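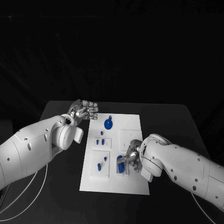
The right hand at the holder in the lower part of the task board, robotics laboratory, Welomholm.

Student Robotics Project Opens Its Second Year at Welomholm

The Department of Engineering is pleased to report that the Brindota student project has resumed for the academic year. The project is open to students in their second year and above, and 21 students have enrolled. Participants work in teams on a single long assignment: programming a two-armed robot to handle and place parts on a task board.

The board carries blue pegs and cylinders, together with white plates and holders. Teams are assessed on the placement of parts, on the clarity of their code, and on a written log kept throughout the term. The log counts for a third of the final grade. Students who took part last year will recall that several otherwise strong teams lost marks on this portion, and all members are asked to make an entry after every laboratory session. 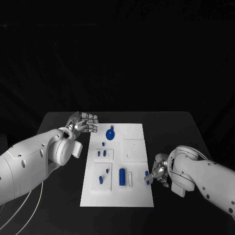
Each team receives two hours of laboratory time per week. Hours not claimed by noon on the preceding day are released to other teams. Work in simulation may be carried out at any time in the Urban Building, where the workstations in Room 203 have been updated with the current version of the Clunon control software. Code written for the earlier version will need minor changes before it will run, and a short guide to these changes is available from the department office.

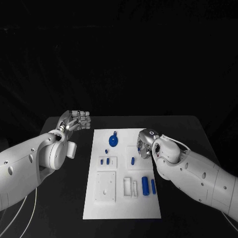 Department of Engineering, Student Projects Office
Oct 15, 2018

The layout of the board is changed between exercises. A program that depends on fixed positions may perform well in one session and poorly in the next, and teams are therefore encouraged to give early attention to locating the parts. Grasping is treated separately in the first half of the term. Thicker cylinders and thin pegs call for different hand positions, and each team must submit a plan covering both before it begins the placement exercises.

A safety briefing is required of all participants, including returning students. To date, 19 students have completed it. The remaining two are asked to contact the office before their next scheduled session, as laboratory access cannot be granted without a signed form.
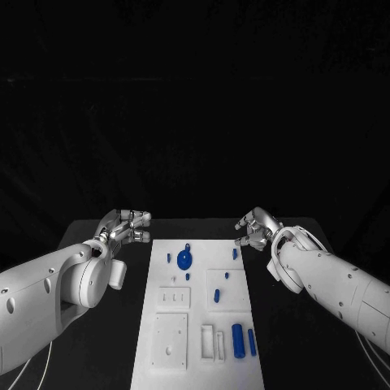

Both hands over the far end of the board, with the two largest cylinders near its right edge.

The project will close in May with a public demonstration in the Urban Building. Families, faculty and prospective students are welcome to attend, and the schedule will appear in a later issue of this newsletter. Teams wishing to change their membership must submit a written request, signed by all members, to the Student Projects Office.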